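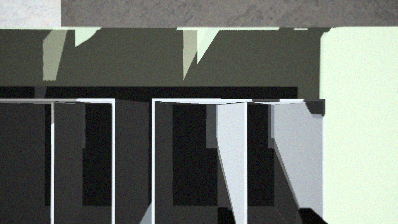 Week 4 is clearances, before anybody cuts board or drills the base plate. Same bench model as last week, the two-arm sorter for the Stukasard build, only now we care about edges and gaps. Shadow is useful for this if you read it with some suspicion. Under the wide olive panel there's a long black band, and from that view alone you can't tell if it's a real gap in the model or two parts that almost touch with no light getting in. Same problem with the tall black openings lower down, between the white posts. So rule for tonight — if it renders black, measure it. Move the view, turn on a second light, or query the distance between the two faces. Write the number on your sheet.

Fri 17 June
Notes by Maite Garrido, with corrections from Erlinda Ignacio

1. Units first

Half the trouble in October was units. Table model was in meters, bins were in mm, somebody scaled by eye. Everything is in mm now. Check your export dialog every time, it forgets.

Bench height 800. Base plate to wall 365. Row of bins end to end 497, measured on the outside. If your file doesn't give these three, stop and fix the file before you touch a joint.

2. Gaps

Minimum clearance between any moving part and any fixed part: 20. That's for the home build too, those of you doing this on a kitchen table. Printed brackets flex, cheap servos overshoot, and cable bundles always end up fatter than drawn.

Where two fixed parts meet, either let them touch properly or leave a gap you can get a finger in. Dust and dropped screws go into the in-between ones. Anselmo lost a whole evening to an M3 washer under a rail.

Render tip: turn off the bevels when measuring. A rounded corner looks great but the distance tool can grab the bevel edge and you get a number that is slightly wrong, which is worse than very wrong.

3. Light

Bright angular patches on a flat panel are only light landing there, they move when the light moves. Two people modeled one as a separate part last term. Select the face, see what highlights. Takes a second.

Keep one fixed light and one you can drag. Save the fixed one with the file so we are all looking at the same thing.

4. Arms over bins
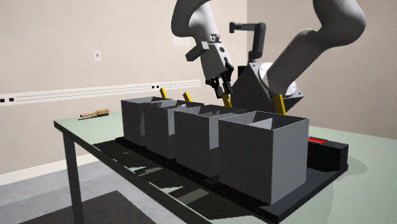

Wamano Shared Workshop — Robotics Evening Group

Approach height is the setting most people get wrong. The bins are open on top with thin walls, so a gripper coming in at a slant has a good chance of catching a rim. Come straight down for the last part of the move. In the pose here the left arm's black fingers are open just over one of the yellow sticks, and that stick is at an angle, so wrist rotation has to be set before descent and then held.

Order of checks:
Elbow against elbow, both arms at full reach inward.
Right arm against its own dark base block, all the way round the joint.
Either arm against the thin black L-shaped mount between them. It's easy to miss on screen. Give it a fat collision box, much fatter than it looks.
Gripper housing against bin walls, fingers open AND closed. The bracket sticking out on the side of the left one counts.

Anything lying on the tabletop counts as an obstacle too. The wooden-handled tool over on the left is well clear of the bins, but leave it in the collision list anyway, becuase on a real bench something is always lying there.

Collision shapes: boxes for the bins, capsules for the arms. Don't use the full mesh, the laptops choke. An open bin needs four walls and a floor as separate boxes. One solid box and the planner will refuse to reach inside, and you'll spend the night blaming the planner (ask Rocío Ibarra).

5. To bring next time

Your measurement sheet, filled in. Any gap that came out under 20, circled, with what you plan to move. Your bin file with the walls seperated.

Plate cutting is at Paredes, talk to Milagros Iglesias about a slot. She wants the drawing as a PDF with hole centers marked, no screenshots. Home builders can use the Prulholm template, print at 100% and check it with a ruler before drilling.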